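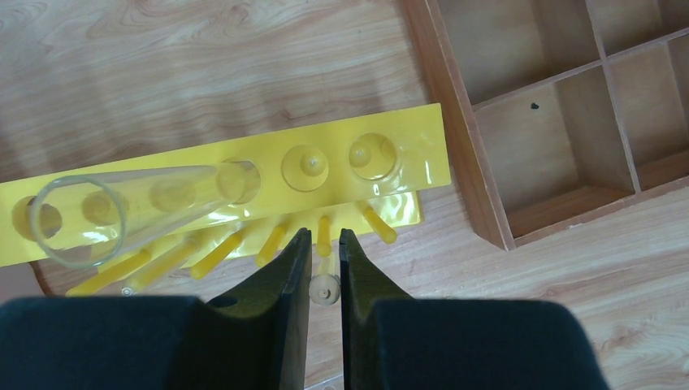 Visa refusé 2 fois, partir quand même à Hillville ?

bonjour, mon mari a une promesse d'embauche chez Gorkel, départ prévu en septembre. Dossier refusé pour "fonds insuffisants". On a pourtant plus de 14 mois de loyer de coté. Quelqu'un est passé par là ? Merci, assez urgent

Michalski
Oui, pareil chez nous. Relevés pas traduits, tout bêtement. Refaire traduire (79 la page, aïe) et joindre la lettre de l'employeur. Accepté ensuite. Surtout pas de billets avant la réponse !!
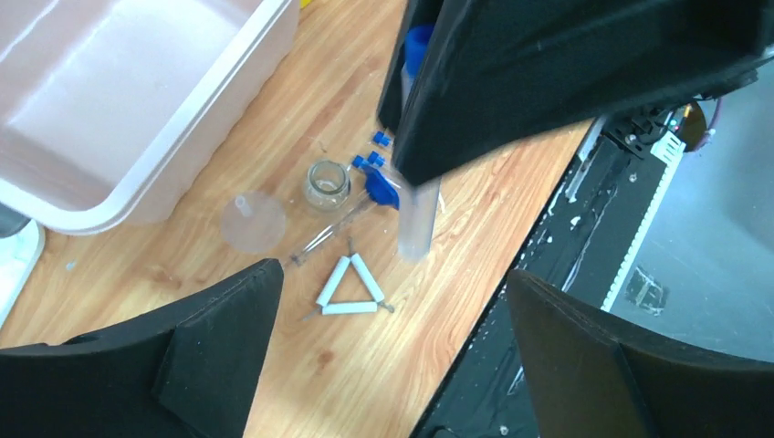 Posté par Prirnirico, 447 messages

Ça dépend du visa. Lequel ? Sinon regarde le forum expats, y a tout dessus.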